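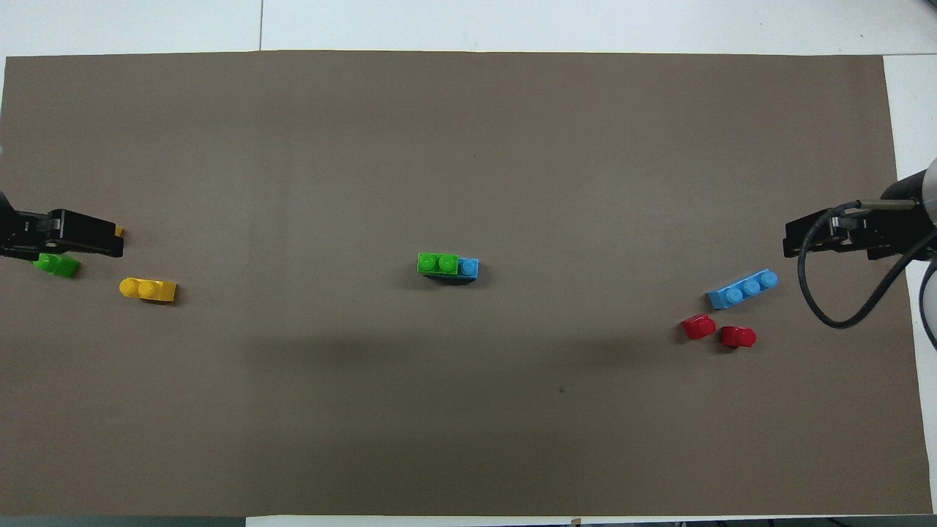

How I sort and check a secondhand bag of building bricks

I buy my bricks used, mostly by the bag, and I've gotten pretty fussy about what happens before they go in the drawers. My last bag came from the flea market at Kustbridge in February, 484 pieces according to the tag, and a good chunk of them were still stuck together from whoever played with them last. So this is my routine, written up because I keep typing it out in pieces for people who ask!

Step 1. Cover the table

I roll out a big sheet of plain brown-gray paper over my white table. Matte paper is the thing to get. Glossy stuff bounces the lamp light right back at you and you'll miss scratches. Green, yellow and light blue bricks all show up really nicely on it, and so do the white ones, which I used to lose all the time on the bare tabletop. When you're finished you pick up the sheet by two corners and funnel the grit into the trash.

Step 2. Put out a few at a time

Don't dump the bag. I know, it's the fun part, but with 700 bricks in a heap you stop looking at any of them. I scoop out a small handful, spread it so there's paper showing between the pieces, and finish that handful before I touch the bag again.

Step 3. Take apart anything that's joined

Say you've got a green brick with a light blue one pressed against its end. Turn the pair over first and look at how it's held. If there's a plate underneath bridging the two, pry that off and they'll come free on their own. If one brick overlaps the other, hold the bottom one flat on the paper and rock the top one gently along its long side (rocking, not twisting, twisting chews up the edges). A plastic separator tool is worth having for thin plates. Please don't use your teeth. I have a drawer of chewed corners from other people's childhoods.

Really stubborn pair? Into the fridge for 12 minutes, then try again.

Step 4. Check the studs and the walls

Tip each brick toward the lamp. You want round, even studs and straight walls. I look for:

Bite marks, usually at the corners
Hairline cracks running down from the top edge
Yellowed patches on white and light blue
Dried glue, which feels like a ridge under your thumbnail

Anything cracked goes in the reject cup. Bite marks I keep for the insides of walls.

Step 5. Wash, then sort

Lukewarm water, a drop of dish soap, an old toothbrush for between the studs. Dry them studs up on a towel overnight.

I sort by shape first and color second, into a Skama drawer cabinet with 9 drawers. Two-stud bricks get their own drawer, all colors mixed, and finding a yellow one in there takes a second. Finding one particular shape in a drawer full of yellow takes me all evening.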